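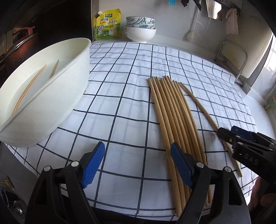
Plain wooden chopsticks on a checked tablecloth.

Bruvivdale eateries to switch to reusable wooden chopsticks from July

Food businesses in the Bruvivdale shopping precinct will move from single-use to reusable wooden chopsticks from July, under a supply and wash arrangement run by local catering wholesaler Gagnon.

Nine businesses have signed on, with a combined seating capacity of 400. They include noodle bars, a bakery cafe with a lunch menu, and the food counter at the Plelurard Centre. Takeaway orders are outside the arrangement for now and will continue to be packed with paper-sleeved disposable pairs, supplied on request only.

Gagnon said the chopsticks selected were a long, light-coloured timber type with a smooth, undecorated finish. Painted and lacquered lines were considered at the sampling stage but ruled out, as surface coatings tend to chip under commercial dishwasher conditions and make wear harder to assess at inspection. A plain stick also removes the need to match patterns when pairs are made up after washing.

Used chopsticks will be collected at close of trade in lidded tubs and taken to the wholesaler's wash facility at Tralidari. The cycle consists of a cold pre-rinse, a detergent wash, and a sanitising rinse at no less than 70 degrees. Sticks are then spread in a single layer on mesh trays and dried in moving air before being sorted. Timber that is bundled while damp can develop mould at the contact faces, and the operating procedure does not allow any batch to be stacked until it has passed a moisture check.

Sorting is done by hand on a cloth-covered bench. Staff roll the sticks flat, look for splits, raised grain and staining, and set aside any that are bowed. Sound sticks are squared up side by side, banded and returned to the businesses in the next morning's delivery, which leaves Tralidari at 6am. Rejected sticks are chipped for garden mulch.

The initial stock is 760 pairs. The wholesaler described the figure as sufficient for one day's dine-in trade across the group plus a reserve, and said the reserve would be increased if rejection rates proved higher than allowed for. Solid timber absorbs some water with each wash, and service life depends on the species, the drying method and how long the sticks are left to soak. Participating kitchens have been asked not to leave chopsticks standing in water at the end of service – a common practice with metal cutlery, but one that swells the grain and softens the tips.

Costs will be charged per pair washed, with lost sticks billed separately at the end of each month. Gagnon has not published the rate. Businesses may leave the arrangement with four weeks' notice, provided all stock on the premises is returned.

Storage at the table has been left to individual operators. Some intend to use upright holders, while others will bring chopsticks out with the meal. Where holders are used, they must have drainage holes and be emptied and washed daily. Tips are to face down in closed drawers and up in open holders only if a cover is fitted.

Diners who prefer disposable chopsticks can still ask for them at the counter, and forks will remain available at all venues. Customers may also bring their own.

Other businesses in the precinct wanting to take part can register with Gagnon before the end of the first month of operation. A second wash run, in the early afternoon, is being costed for kitchens with heavy lunch trade but limited storage. No start date has been set for that service.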